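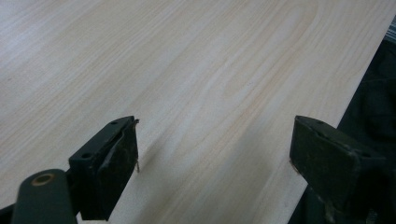 Pale wood with a fine, straight grain and a band of wavy figure.

Caring for Light-Colored Wood Surfaces at Home

Grarkstead Household Advice Service
Reviewed 15/09/2023 by Asabe Nnaji

Light-colored wood is a common choice for desks, shelves, tabletops and cabinet doors. It brightens a small room, but it shows ink, coffee and grease sooner than darker wood does. The guidance on this page is intended for residents who look after their own furniture and do not plan to have it professionally refinished.

Identifying the finish

Before using any product, find out how the surface has been finished. Choose a hidden spot, such as the underside of the top or the inside of a door, and place a single drop of clean water on it. Watch it for a few minutes. If the drop stays rounded, the wood is sealed with varnish, lacquer or a similar coating. If it sinks in and leaves a darker mark, the wood is bare, or has only oil or wax that has worn thin. Wipe the spot dry when the test is complete.

Manufacturer's instructions take priority over the general advice given here. Residents who still have the leaflet supplied with their furniture should consult it first.

Routine dusting

Dust with a soft, dry cotton or microfiber cloth, moving in the direction of the grain. Shake the cloth outdoors and wash it without fabric softener, which leaves a film that can show as streaks on matte finishes. Lift lamps, vases and books clear of the surface instead of sliding them. Feather dusters are not recommended for furniture with open grain or rough edges.

Washing a sealed surface

Mix a small amount of mild dish soap into a bowl of lukewarm water. Dampen a cloth in the mixture and wring it out until it no longer drips. Wipe along the grain, one section at a time, then go over the same section with a second cloth dampened in plain water. Dry at once with a clean towel. Standing water is the most frequent cause of swelling at joints and seams.

Do not use scouring powder, steel wool, bleach or ammonia on pale wood. Steel wool deserves particular mention: small fragments lodge in the grain and rust, leaving gray or black specks that are difficult to remove.

Washing a bare or oiled surface

Use as little water as possible. A cloth that is barely damp will remove most marks. Water may raise the fibers slightly and leave the wood feeling rough; allow it to dry overnight, then sand lightly with fine paper, always with the grain. Oiled furniture should be given a thin new coat when it begins to look dull or uneven. Apply the oil sparingly, wait for the period stated on the can, and remove any excess. Clear and white-pigmented oils keep pale wood close to its original color, while linseed oil will turn it noticeably yellow.

Caution: cloths soaked in drying oils can heat up and catch fire without a flame. Spread them flat outdoors to dry, or place them in a metal container filled with water and closed with a lid, and follow local rules for disposal.

Common marks

White rings. These are usually moisture held in the finish, and many fade within two or three days. If a ring remains, lay a dry cotton cloth over it and pass a warm iron across the cloth briefly, without steam. Check after each pass.

Grease. Blot with paper towel. On bare wood, cover the mark with cornstarch, leave it overnight and brush it away. A second application may be needed.

Ink and marker. Test rubbing alcohol on a hidden area before using it. It dissolves shellac and can soften some lacquers. Work from the outside of the mark toward the center with a cotton swab.

Sticky labels. Warm the label with a hair dryer on a low setting and lift it with a plastic card held nearly flat.

Sunlight and dry air

Most pale woods change color in daylight, and the change is uneven wherever an object has been left in one place. Move items from time to time during the first year. Sheer curtains slow the process — they do not stop it. In heated homes the air is commonly at its driest around February, when panels of solid wood may shrink and small gaps may open. Keep furniture away from radiators and vents, and leave such gaps unfilled until the heating season is over.

Veneered furniture

Veneer is a thin layer of wood and should be sanded by hand only, with very light pressure. A lifted edge can be glued down with white wood glue worked under it on a strip of paper. Cover the repair with waxed paper, clamp it between two flat blocks, and leave it for about 2 hours before removing the clamps. Avoid putting weight on the area until the following day.

Printed copies of this page are available at the Prallau branch desk. Corrections and questions may be addressed to Khải Tăng, Household Publications.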